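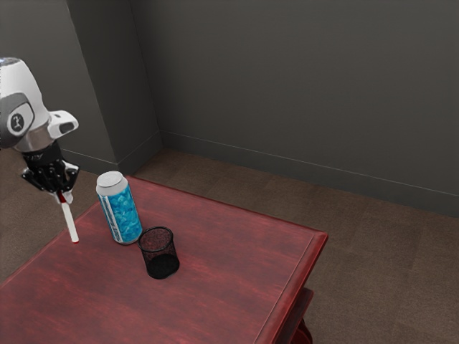 I went along to the Stoma open afternoon at Plirkmont expecting brochures and weak coffee, and came away thinking mostly about a fault. The team there rehearses every job in a simulator first, and they were good enough to let us watch a bad day's runs as well as the good ones. The job sounds like nothing at all: the arm holds a thin white stick over a red-brown table, well to the left of a blue can and a little black mesh cup, and has to get it into the cup. It had failed 17 times out of 145.

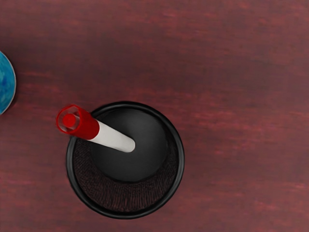 Our guide was very patient with us (I asked far too many questions!) and explained that the hand was reporting "released" before it had let go. The arm believed it, set off for home and dragged things along with it. On the real Koster bench that would mean a flying can, and so they've put a stop on all live runs until it's mended.

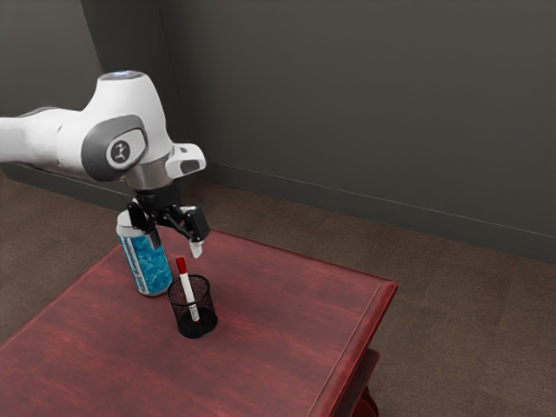 The cure for now is a wait of 6 seconds and a second check on the fingers -- slow, but I liked them for it. We had 15 minutes left for the Sarkerow hall, and I'd have happily stayed put.

Posted in May by the Plirkmont visits page

Comments

We had the same false "released" signal at work. It was a setting, and it took us weeks.

Is the coffee still that bad?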